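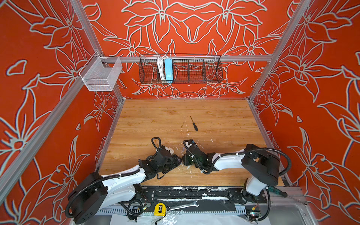
Nirkuvari 小物整理データ README

ワイヤレスイヤホンの充電ケースと、そこからはぐれたイヤホン本体を、仕分けて、組み合わせて、しまうところまでを書き留めた小さなデータ集です。名前はNirkuvari(ニルクヴァリ)といいます。引き出しの奥や箱の底にたまりがちな丸い小物たちと、できるだけ機嫌よく付き合うための記録だと思っていただければ、だいたい合っています。

収録しているのは314件の整理記録です。一件が一回の作業に対応していて、何を手に取り、どの種類と判断し、最後にどこへ納めたかが、表の一行と短い覚え書きになっています。覚え書きは書いた日の気分で長さがずいぶん違います。一言で終わっているものもあれば、ケースの蓋の開き具合について延々と語っているものもあって、揃えようかとも思ったのですが、読み返すと長い方にけっこう助けられているため、そのまま残しました。

はじめに読んでほしいこと

整理の記録というと、きれいに片づいたあとの様子を思い浮かべる方が多いかもしれません。このデータで大事にしているのは、片づく途中の迷いの部分です。似たような丸いケースが箱に混ざっているとき、人はどこを見て区別しているのか。色なのか、角の丸みなのか、蓋の継ぎ目の位置なのか。書き出してみると、同じ人でも日によって見るところが変わります。午前中は形を見ていたのに、夕方になると色ばかり見ている、というようなことが本当に起こります。

そういうわけで、判断の理由を書く欄を広めに取ってあります。空欄でもかまわない決まりにしたのに、意外なくらい埋まりました。ありがたいことです。

データの中身

記録は次のファイルに分かれています。すべてUTF-8のテキストで、表はタブ区切りです。表計算ソフトで開くときは、記録番号の先頭のゼロが消えてしまわないように、文字列として読み込んでください。

kiroku.tsv
整理記録の本体です。一行が一件です。

oboegaki.txt
覚え書きをまとめたものです。記録番号で本体と結びついています。改行もそのまま入っています。

iro.tsv
色の呼び名の対応表です。あとで詳しく書きますが、ここが一番手のかかったファイルです。

okibasho.tsv
置き場所の一覧です。箱、かご、机の上、その他、という分け方をしています。

本体の表にある項目は次のとおりです。

bangou:記録番号。
shurui:ものの種類。下の四つから選びます。
iro:色の呼び名。iro.tsvにあるものを使います。
katachi:形についての自由記述。「丸っこい」「小石みたい」「角のある方」なども可。
moto:もともと置かれていた場所。
saki:納めた場所。
kumi:組になる相手の記録番号。見つからなければ空欄。
riyuu:そう判断した理由。空欄可。

種類は4つです

種類の分け方は何度か作り直しました。最初はもっと細かく分けていたのですが、細かくするほど「その他」が増えるという悲しい結果になり、今は次の形に落ち着いています。

ケース
充電ケースのこと。中にイヤホンが入っているかどうかは問いません。蓋が閉じていれば、閉じたまま一つのケースとして扱います。開けて確かめたときは、覚え書きに一言お願いします。

本体
イヤホン本体のこと。片方だけでも一件です。左右がわかる場合は形の欄に書いてください。

線もの
充電用のケーブル、延長コード、束ねた細い線など。何につながるものかわからなくても、とりあえずここに入れます。

道具
小さなドライバー、ピンセット、綿棒の入れ物など、手入れに使うもの。作業をしていると必ずといっていいほど机の真ん中に一本出ていて、しまうのを最後まで忘れられるのがこの仲間です。

色の呼び名について

色の話は少し長くなります。お茶でも飲みながらどうぞ。

イヤホンのケースの色というのは、思っていた以上に言葉にしにくいものでした。淡い紫ひとつとっても、「ラベンダー」「藤色」「うすむらさき」「グレーっぽい紫」と書く人がそれぞれいて、同じものを別の日に書いた記録が、まるで別の品のように見えてしまいます。つやのあるケースだと光の当たったところが白っぽく見えるので、なおさらです。背景に濃い色の壁があると、淡い色はさらに淡く感じられたりもします。

そこでiro.tsvでは、書いた人の言葉をそのまま残す列と、まとめて数えるときに使う列とを別々に用意しました。たとえば「藤色」は残しつつ、まとめの列には「ラベンダー」と入っています。検索のときは、まとめの列を使うのが楽です。もとの言葉の列は、読んで楽しむために使ってください。「曇りの日の桜」という一行があり、これはまとめの列では「淡いピンク」になっています。私はこの一行がとても好きです。

白と黒については、ほとんど揺れがありませんでした。ただ「白」と「少し黄みのある白」を分けるかどうかは意見が割れ、結局いっしょにしています。

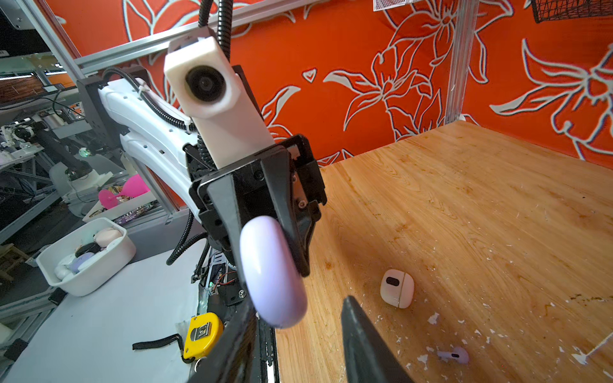
組み合わせの欄をどう埋めるかは、このデータでいちばん質問の多いところです。基本の手順は単純で、まず外に出ている本体に注目し、次に同じ色の仲間がいるケースを探します。木の天板に淡い紫の本体がころんと横になっていて、そばにある白いケースの方は角の丸い四角で、正面に黒い楕円の窓があり、白いプラスチックの箱には淡いピンクや黒やラベンダーや白のケースがごちゃっと入っている、というような場面なら、いきなり近くの白と結びつけず、まずはラベンダーのケースを候補にします。近くに置いてあることは、組であることの証拠にはなりません。同じ色であることも、厳密にいえば証拠とまではいえないのですが、探し始める順番としてはずっと頼りになります。

候補が見つかったら、ケースの蓋を開け、本体をそっと当ててみてください。すっと収まれば組、引っかかるようなら組ではない、と考えます。無理に押し込むのはどうかやめてください。収まったかどうかを確かめられなかったときは、kumiの欄は空欄にしておき、理由の欄に「色は合うが未確認」と書きます。未確認のまま残っている記録はけっこうあります。恥ずかしいことではありませんので、胸を張って空欄にしてください。

置き場所の決まり

置き場所は、見てすぐわかることを第一にしています。ケースは浅めの箱へ。重ねすぎると下のものが見えなくなるので、底が少しのぞくくらいで止めておくのが理想です(理想です、と書いたのは、たいてい守られていないからです)。

本体だけで見つかったものは、組が決まるまで別の小さな入れ物に移します。ケースと同じ箱に入れてしまうと、隙間に潜りこんで、次に出会うのがずいぶん先になります。小さな蓋付きの容器が便利ですが、湯のみでもお皿でもかまいません。

線ものには網のかごが向いています。中身が透けて見えますし、ほこりもたまりにくいです。白いケーブルはくるくると束ねて、電源タップは立てて隣に置くと、狭いかごでも意外に収まります。束ねるときは、きつく巻かず、手のひらより少し小さい輪にしておくと、次に使うときに癖が残りません。

道具は空いているかごへ入れてください。「あとで使うから」と机に置いた道具は、記録の上では「机の上」に納めたことになります。okibasho.tsvで机の上の登場回数が妙に多いのは、そういう事情です。

机の上のお手入れ

木目の天板で作業をすると、白い粉や小さな塗料のかけらのような点がとても目立ちます。記録に直接の影響はないのですが、本体の網目に細かいものが入るのは避けたいので、作業の前に乾いた布でひと拭きしてください。こびりついた点は爪でこすらず、固く絞った布をしばらく当ててから拭くと取れやすくなります。それでも残るものは、机の模様だと思って仲よくしています。

白い本体やケースを扱うときは、下に濃い色の布を敷くのもおすすめです。白い点々の中に白いものを置くと、見落としがぐっと増えます。

版とまとまりについて

記録には、書き方の違う3つのまとまりがあります。名前は作業のときに使っていた呼び名をそのまま残しました。

Kilmont
いちばん古いまとまりです。種類の分け方を作り直す前の記録を、今の形に書き直してあります。理由の欄が空いているものが多めです。

Sundoncombe
色の呼び名に力を入れていた頃のまとまりです。「曇りの日の桜」もここにあります。読み物としてはこれが一番おもしろいと思います。

Toft
いちばん新しいまとまりで、組み合わせの欄がよく埋まっています。集計に使うなら、まずここから見てみてください。覚え書きの文字数も多く、一件で600字近い大作もあります。かごの網目にイヤホンの先が引っかかった顛末が書かれていて、つい最後まで読んでしまいます。

まとまりをまたいで同じ品が登場することがあります。同じものだとはっきりしている場合に限り、覚え書きに前の記録番号を書いてあります。書いていないからといって、別の品だとは限りません。ここは弱いところで、3月に一度見直したものの、全部は追いきれませんでした。

向いている使い方、向いていない使い方

片づけの手順を考えるとき、小物の呼び名を集めたいとき、似たものを見分けるこつを知りたいときには、きっとお役に立てると思います。家庭の引き出しにも、貸し出し用の備品箱にも、そのまま当てはめられる部分が多いはずです。

一方で、製品ごとの比較にはまったく向きません。メーカー名や型番は意図して記録しておらず、色と形と置き場所しかわからないようになっています。電池の持ちや音の良し悪しについても、項目そのものがありません。また、どの色が世の中に多いかを調べる目的にも使わないでください。たまたま手元に集まったものの記録ですので、ラベンダーが目立つのは、こちらの箱の都合です。

知られている不具合

ケースを「本体」と書いてしまっている行がいくつか残っています。人によっては充電ケースのことを本体と呼ぶため、覚え書きを読むまで気づけないのです。見つけた方は、直した行だけを送ってください。ファイル全体を送っていただくと、どこを直したのか探すところから始まってしまいます。

形の欄に絵文字が入っている行があります。環境によっては四角に化けますが、たいてい貝か豆です。

okibasho.tsvの「かご」は、黒い網のかごと白い網のかごを区別していません。分けたい方は、覚え書きの方に色が書いてあることがありますので、そちらを頼りにしてください。

記録を足してくださる方へ

新しい記録は大歓迎です。書式は上の項目のとおりで、記録番号は空けたまま送ってくだされば、こちらで振ります。色の呼び名が対応表にないときは、遠慮なく新しい言葉を使ってください。もとの言葉の列にはそのまま入れ、まとめの列だけこちらで相談しながら決めます。

覚え書きは敬体でも常体でもかまいません。誤字も、意味が通るかぎりは直さずに載せています。品物に持ち主の名前が書いてあった場合は、名前は記録に写さず「名前あり」とだけ書いてください。

利用条件

個人での利用、授業や勉強会での利用、手を加えたものの再配布は、どれも自由です。再配布のときは、Nirkuvariの名前と、どのまとまりを使ったかを添えてください。覚え書きを引用するときは、途中で切らずに一件まるごと載せていただけると、書いた人も喜びます。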